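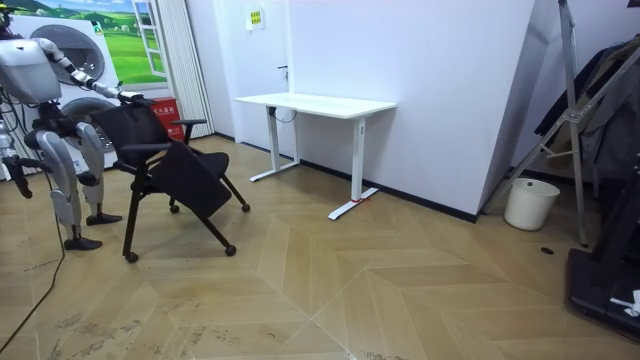 件名: Re: [kyoyo-room] メモ台つきの椅子、どこに置くのが正解なのか
差出人: Roos Nijs
日付: 01/06/2019

ルースです。長文になります。お茶を用意してから読んでください。

Faustine Bailly さんの書き込み:
> 共用室の椅子の件です。キャスターつきの黒いメッシュの椅子、
> また洗濯機の扉のパネルの前に出ていました。
> わたしは先週、確かに窓ぎわに戻しました。
> 戻した翌日にはもうパネルの前です。
> 誰が動かしているのか責める気はありませんが、
> 置き場所を決めませんか。決まらないなら処分でもいいと思います。
> あと、メモ台が横に垂れたままになっているのも気になります。
> 通るたびに腿に当たります。あざの写真が必要なら送ります。

あざの写真は結構です。信じます。

まず、責める気はないとのことなので安心して白状しますが、先週の分を動かしたのはわたしです。その前のは知りません。窓ぎわは午後になると日が差して、黒い座面が人を乗せる温度ではなくなるのです。座ってから気づく種類の熱さで、立ち上がるときにはもう手遅れです。それで影のあるほうへ、ほうへと押していったら、パネルの前で止まりました。キャスターは四つとも素直に回るので、こちらの意思というより床の意思に近いものがあります。

その床の話もさせてください。山形に木を組んだ明るい色の床です。見た目は立派ですが、椅子を転がす身としては、板の向きが変わるたびに手ごたえが変わるのが落ち着きません。まっすぐ押しているつもりで、着いたときには斜めを向いています。あの椅子がいつも半端な角度で置かれているのは、使う人の性格の問題ではないと主張しておきます。Annatjie さんが使ったあとだけきちんと壁と平行になっているという反論は、受けつけません。

次にメモ台について。垂れているのは壊れているからではありません。少なくともわたしの知るかぎりでは。あの黒い板は、使うときは手前に起こして、肘掛けの上を越えさせてから内側に倒します。順番を間違えると途中で引っかかり、そこで力を入れると指をはさみます。わたしは二回はさみました。片づけるときは逆の順番で、外側に下ろして終わりです。つまり垂れている状態が「しまった」状態なのです。設計した人に会ったら、しまうという言葉の意味についてゆっくり話し合いたいと思います。

ちなみに板の上に載るのは、A4のノート一冊と、飲み物なしの決意だけです。Gijs さん(Leemans さんのほう)が昨年の11月にスープを載せた件は、ここでは蒸し返しません。座面をひと晩で拭いてくれたことには今でも感謝しています。

さて、処分の案ですが、反対です。理由を並べます。

あれはもともと Trellbridge の事務所が引っ越すときに、Gijs Verhoeven さんが14脚まとめて引き取ってきたうちの生き残りです。ほかの椅子がどこへ行ったのか、わたしは聞かないことにしています。背のメッシュはまだ張りがあり、肘掛けも二本そろっています。共用室の家具で、部品が全部ついているものがほかにいくつあるでしょうか。Wumer の折りたたみ机は脚の一本が本で支えられていますし、その本は図書コーナーのものなので、借りたい人が出た日に机は終わります。

新しく買う話も一応調べました。Tumex のカタログで、似たようなメモ台つきが一脚213ユーロ、送料別です。共用室の今年の残りは100ユーロと聞いています。半分弱なら買える計算ですが、どちらの半分をもらうかで揉めるのが目に見えています。

もうひとつ、あの場所に椅子があること自体は、わたしは悪くないと思っています。後ろの大きな白いパネルに丸い扉がふたつ縦に並んでいるせいで、あそこに座ると、順番待ちの人に見えるのです。Antunes の見本市で使った背景だそうですが、初めて来た人は皆、いったん洗濯物を持ってこようとします。椅子まで置いてあると説得力が増してしまう、という意見は認めます。先月も下の階の人にコインはどこで替えるのかと聞かれ、わたしは答えるまでに少し間をあけてしまいました。

そこで提案です。

置き場所は、パネルの右端の先、壁との間のくぼみ。
向きは、座面が部屋の中央を向くように。多少の斜めは床のせいとして不問。
メモ台は外側に下ろした状態で、台のある側を壁に寄せる。これで Faustine さんの腿は守られます。
動かした人は、帰るときにくぼみへ戻す。窓ぎわには戻さない。夏のあいだは特に。

くぼみの幅はまだ測っていません。椅子が入るかどうかは、ここまで書いておいて恐縮ですが、目分量です。脚が下で広がっているぶん、背もたれの幅で考えると失敗しそうな気がしています。どなたか巻き尺を持っている方、脚の一番広いところを測って返信してください。共用の巻き尺は引き出しにあるはずですが、引き出しのほうが開きません。それはまた別の件名で書きます。

あと、背もたれに濡れた上着を掛けるのはやめませんか。メッシュなのでよく乾くのは認めます。認めますが、次に座った人の背中もよく濡れます。

反対意見は今週中にお願いします。返信がなければ賛成とみなして、わたしがくぼみまで転がしておきます。たぶん斜めに着きます。

ルース

追伸 Faustine さん、引用の「誰が動かしているのか責める気はありませんが」のところ、三回読みましたが、やはり少し責めていると思います。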